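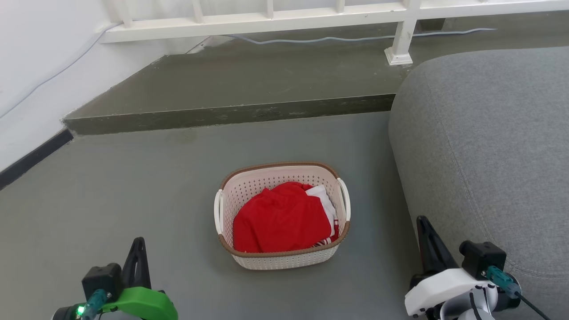 Red and white fabric in a perforated laundry basket with two white handles, on the floor beside a gray sofa.

Vasbridge building swaps laundry carts for resident baskets

VASBRIDGE — Residents of the Pliltholm apartments will carry their washing to the basement laundry room in their own baskets starting in February, after the building's management withdrew the shared wheeled carts it had provided on each floor.

The change applies to all 158 units. A notice sent to tenants gives the maximum outside dimensions for a basket left in the laundry room, the times at which baskets may be left there, and the way they must be marked. Baskets kept inside an apartment are not covered.

Fiorella Longo, who manages the property, said the carts had become a maintenance problem. Replacement casters were no longer stocked by the original supplier, and the wire frames had begun to catch on the elevator door track.

"We were repairing the same few carts over and over," Longo said. "A basket with two handles goes through the door without touching anything. It also fits on the folding counter, and the carts never did."

The new rules favor rigid plastic baskets with openings in the sides. Soft bags are still allowed for carrying but may not be left on the shelves, where they tend to slump into the next space. Solid-sided tubs are allowed if they are empty when left.

Shelving for the baskets was put up along the long wall of the laundry room in January. Each bay is 80 centimeters wide and takes one basket placed lengthwise. The lowest shelf is 15 centimeters off the floor, which leaves room for a mop head and keeps the baskets clear of the drain. Management chose open steel shelves over closed cabinets so that damp items would not be shut in.

There are 40 bays. They are not assigned, and a basket may stay in one only while its owner has a load in a washer or dryer. Baskets still on the shelves at 10 p.m. will be moved to the office and can be picked up the next morning.

Myung-ja Myung, a tenant on the fourth floor, asked for the shelving at a residents' meeting last fall. She had objected to finished loads being taken out of the machines and stacked on top of the dryers, often with pieces from two households mixed together.

"If there is a basket with a unit number on it, people know where to put the clothes," Myung said. "Before, they put them wherever there was a flat surface."

The notice includes a page on sorting, drawn up by the laundry contractor, Skilum, which services the washers. It asks tenants to sort at home and bring down one load per basket where they can. Red items are listed separately. New red cotton should be washed alone or with other dark colors in cold water for the first several washes, and should not sit damp against white fabric in a basket. Striped pieces that combine red and white should be washed cold and taken out as soon as the cycle ends.

Skilum also asks tenants not to fill a basket above the rim. A load that stands well above it will usually overfill the smaller washers, and overfilled machines account for most of the service calls the contractor receives from the building. Two half loads clean better than one packed drum, the notice says, and spin out with less water left in the cloth.

Baskets with rope, fabric or woven trim around the rim are permitted. The notice recommends wiping the trim dry before the basket goes on a shelf and keeping bleach bottles out of the basket altogether. Handles should be checked from time to time at the point where they join the body. A basket with a cracked handle should be carried from underneath until it is replaced.

Inside apartments, management has a single request — that baskets be kept out of hallways and away from doors, so that the path to the exit stays open. The spot beside a sofa or at the foot of a bed is fine, Longo said. Baskets should not be set on heaters or balanced on railings and ledges.

Tenants who do not own a suitable basket can buy one at cost from the management office. The office is selling a plain model ordered through Aoki, a housewares distributor, in two sizes. Both fit the shelves. The larger is meant for a full household load and the smaller for towels or a few days of clothing. Payment can be added to the monthly rent statement.

Unit numbers must be written on a tag and tied to one handle. Stickers on the side of the basket are discouraged, as they cover the openings and come off in the humidity. Tags are free at the office.

The old carts will be collected from the floors during the first week of the month. One will be kept in the basement for tenants who have difficulty carrying a basket, and can be requested by phone between 8 a.m. and 6 p.m. Longo said the office will look at how the shelves are being used in the spring and may add a second row above the folding counter if the bays are regularly full in the evening.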